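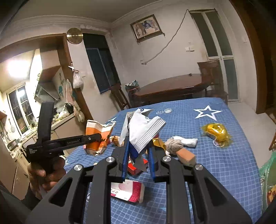

Abb. 1: Zerknitterte weiße Kunststoffverpackung mit grauen Streifen

Projektbericht: Jugendliche in Untersuchungshaft in der Lokalpresse
Projekt Kimemum, Seminar Medien und Menschenrechte
Hyun-seo Lim, Sang-wook Bang
Abgabe: 2023-02-01

1. Ausgangsfrage

Wenn Minderjährige festgenommen werden, berichten Zeitungen meist am selben oder am folgenden Tag. Was danach geschieht, also die Dauer der Haft, der Kontakt zur Familie oder der Zugang zu einer Anwältin, kommt seltener vor. Wir wollten wissen, ob sich dieser Eindruck für die Region Stinder belegen lässt. Untersucht wurde, wer in den Artikeln zu Wort kommt und ob ein Fall nach der ersten Meldung weiter verfolgt wird.

Nicht Teil des Projekts war die Frage, ob einzelne Festnahmen rechtmäßig waren. Dafür fehlten uns die Akten und auch die Ausbildung.

2. Material

Grundlage war das Online-Archiv der Lokalzeitung. Die Suche nach den Stichwörtern Festnahme, Untersuchungshaft und Jugendlicher ergab mehr als 1.300 Treffer. Darunter waren viele Doppelungen, Agenturmeldungen aus anderen Ländern und Gerichtsberichte über Erwachsene. Nach der Durchsicht blieben 123 Artikel übrig, in denen es um Minderjährige aus der Region geht.

Zusätzlich haben wir im September drei Gespräche mit der Beratungsstelle Worna geführt, die Familien von Inhaftierten unterstützt. Jedes Gespräch dauerte 45 Minuten. Auf Wunsch der Beratungsstelle wurden keine Tonaufnahmen gemacht, wir haben mitgeschrieben und die Notizen zur Freigabe zurückgeschickt. Mit Jugendlichen oder Eltern haben wir nicht gesprochen.

3. Vorgehen

Die Artikel wurden mit dem Programm Pyo kodiert. Das Kategorienschema umfasst Anlass des Artikels, zitierte Quellen, Nennung des Alters, Nennung des Namens und Angaben zu den Haftbedingungen. Einen Teil der Texte haben wir beide unabhängig voneinander kodiert. Abweichungen gab es vor allem bei der Kategorie Quelle, weil Sätze wie »nach bisherigen Erkenntnissen« keinen Absender nennen. Wir haben dafür nachträglich die Kategorie »unklar« eingeführt und die bereits bearbeiteten Artikel noch einmal durchgesehen.
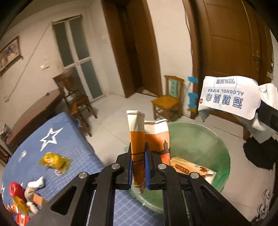
4. Ergebnisse

Die meisten Artikel stützen sich auf Mitteilungen der Polizei oder der Staatsanwaltschaft. Angehörige werden selten zitiert, Verteidigerinnen und Verteidiger fast nur in Berichten über die Hauptverhandlung. Angaben zu Besuchszeiten, Schulunterricht oder medizinischer Versorgung in der Haft fehlen weitgehend.

Bei der Mehrzahl der Fälle blieb es bei einer einzigen Meldung. Eine Freilassung ohne Anklage wurde nur vereinzelt gemeldet. Worna bestätigte diesen Punkt aus der eigenen Arbeit: Familien fragen dort öfter, wie sich eine alte Meldung ergänzen lässt.

5. Grenzen der Untersuchung

Ausgewertet wurde nur eine Zeitung. Artikel, die aus dem Archiv gelöscht wurden, konnten wir nicht erfassen. Die Beratungsstelle vertritt die Interessen der Familien, ihre Einschätzungen sind entsprechend einzuordnen. Eine Anfrage an die Redaktion blieb bis zur Abgabe unbeantwortet.

6. Arbeitsteilung

Recherche im Archiv: Bang. Gespräche und Notizen: Lim. Kodierung und Bericht: beide. Das Kategorienschema liegt dem Bericht als Anhang bei, die Gesprächsnotizen können nur im Seminar eingesehen werden.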